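4.2 Drying racks and the self-report problem

Sutherland's claim that households with a dish rack use less hot water rests on diary entries, and we doubt the diaries can carry it. Of 3031 entries returned in May, 2967 were legible, yet 17 households wrote the same figure every day. People who fill in a form at the end of the week tend to write what they think they ought to have done. Simard treats these entries as sound and gives no grounds for it.

The term "rack" is also left open. Some respondents seem to have counted a folded tea towel, others only a wire stand of the kind in Figure 3.
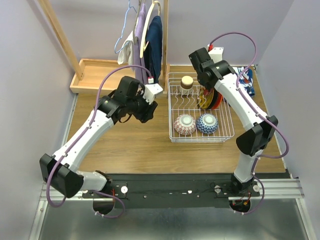
Figure 3. White wire dish rack on a wood-grain tabletop.

Without a shared definition, the difference reported between rack and non-rack homes may reflect wording alone. We therefore leave it out of the estimates in Section 5.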